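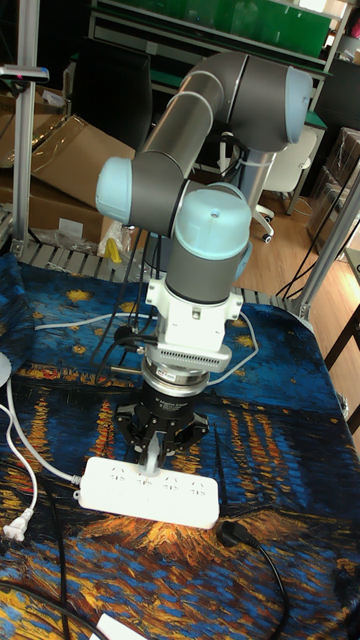 Golholm opens its workshops to the public once a year, in April, and I went along because I wanted to know whether a robot could yet do any of the small jobs I put off at home. Entry was free if you booked. The guide said 122 people had put their names down, and we were taken through in groups.

The first stop was Jenero, a firm that packs orders for small shops. Its staff would like a machine to take over the fiddly part at the end of the line, where chargers, leads and adapters are sorted and boxed. Rigid cartons are handled well already. I watched a belt of them being stacked and it was dull in the way that working machinery should be. Leads are another matter. A lead changes shape every time it is picked up, and the firm still has people on that bench.

Mussa, across the yard, is the project that deals with household chores. The job being worked on was a power strip: pick it up, turn it the right way, put a plug in. At home I do this behind the television without looking. For an arm with a three-fingered gripper it breaks down into a long list of smaller jobs. It has to find the strip on a patterned cloth, choose a grip that leaves the sockets clear, and keep its own cables out of the way of the ones it is meant to be handling. Then the pins have to line up with the holes, and a small error there means no plug.

I asked how often it gets the plug in. The answer was that it depends heavily on where the strip starts, and that 30 tries in a row from the same position tell you very little. They have 2,250 recorded attempts so far and want many more. I was glad of a straight answer.

The last room belonged to Pridier, which makes a cleaning trolley for shop floors. It drove up and down an aisle, stopped when a visitor stepped out, and carried on after 5 seconds. Shops could use that now. It can't lift a dropped jar or move a basket left in its way, so someone has to walk the aisle first.

Tea was served in the canteen afterwards, and the last bus back to the station goes at half past four.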